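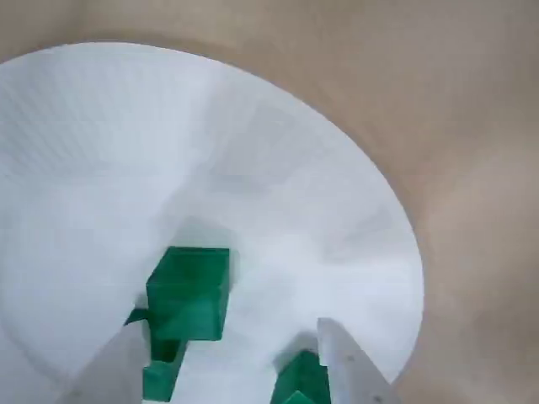

Green blocks on the white dish, seen between the gripper fingers.

4 min read
Print | E-mail

Haruna Furukawa talks fast about grasp planning, and faster once there's a terminal open. She leads the manipulation software team at Clokar, a small outfit in Worncombe, and for 11 months she and her colleagues have been rebuilding their planner, Bråten, from the ground up.

"Same-coloured blocks are a wonderful problem," she says. "If everything's a different colour you can cheat with segmentation. Make them all green, push them up close to each other, and your perception code has to really think about edges and shading!"

The old version looked once, chose a grasp and went for it. The new one keeps looking. Bråten holds 8 candidate grasps at a time and rescores them with every new camera image, right through the approach, so a block half hidden behind a finger still has a place in the model. "We used to mask the fingers out and throw away whatever was behind them," Furukawa says. "Now we carry a belief about it. I love that part of the code – it's 3 short files and I'd happily read them to you."

Her colleague Sohail Satti wrote the replay tool, Valtidetti, which lets the team scrub through any run and see what the planner favoured at each step. He reckons it changed the way they work. "Before, we'd argue about why it picked a silly angle. Now you drag the slider back and there it is, one bad depth estimate on the rim of the dish, and everyone goes 'ohhh'. Best afternoon of my year, that one."

White on pale surfaces remains a headache for the depth estimator, and Satti has two branches going that treat the curved rim in different ways. Neither is merged. Furukawa favours the slower one, he favours his own, and both are cheerful about it.

What's she keenest to try next? "Letting the planner nudge a block on purpose, to see what's behind it," she says. "The simulator's already doing it and it's gorgeous to watch. We'd like it on the arm by December."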